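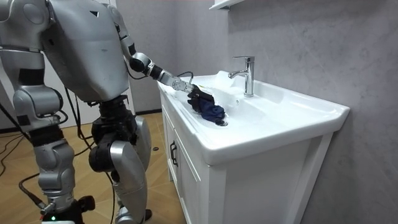 Section 2: Teaching the basin wipe by remote control

Before you start, read Section 1 on the headset and hand controllers. I'm assuming you've done that and your Drirnatell session is open with both arms showing as ready. Get a friend to stay by the stop button, too. Lingyun Tian did that for me for most of November and I'd have been lost without her!

1. Walk the robot up to the vanity at an angle, then lock the legs. I went straight on at first and kept running out of elbow, so save yourself the trouble.

2. Pick your working arm in the menu and park the other one down by the robot's side. Parking takes a few seconds. Let it finish.

3. Drop the cloth in the bowl, bunched up any old way. Please don't fold it nicely (I did, for 170 tries, and the policy fell to pieces the minute it met a messy one).

4. Press Record, wait for the beep, and bring the hand down over the cloth. Go slow for the last bit. The controller has a small lag and you'll feel it most right here.

5. Close the hand with the trigger at half pull. Full pull is for the bottle task in Section 4.

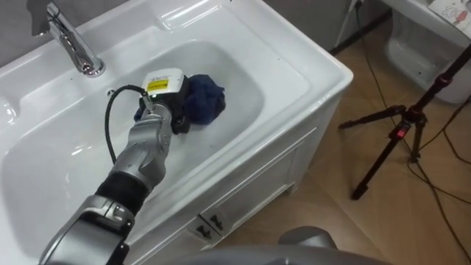

Figure 2. Head view, gripper on the cloth.

6. Wipe from the back slope toward the drain in long, overlapping strokes. If you lose the cloth halfway, keep recording and pick it up again. Those recoveries are great training material and I wish I'd kept more of mine.

7. Lift clear of the rim, press Record again to stop, and name the take. Tag it "good," "recovered" or "toss."

CAUTION: Watch the faucet on the way in and on the way out. Your view through the headset makes it look farther off than it is. If the wrist touches it, let go of both triggers and back out the way you came.

CAUTION: Keep the cable loop at the wrist slack. If it pulls tight, stop and unwind the wrist before the next take.

Note: Our set at Hamholm was meant to be 2,000 takes. We ended up with 1,983 after Beril Ekinci went through and threw out the ones where I'd left the water running, and it trained just fine.

Note: Wrist force settings are in Appendix B.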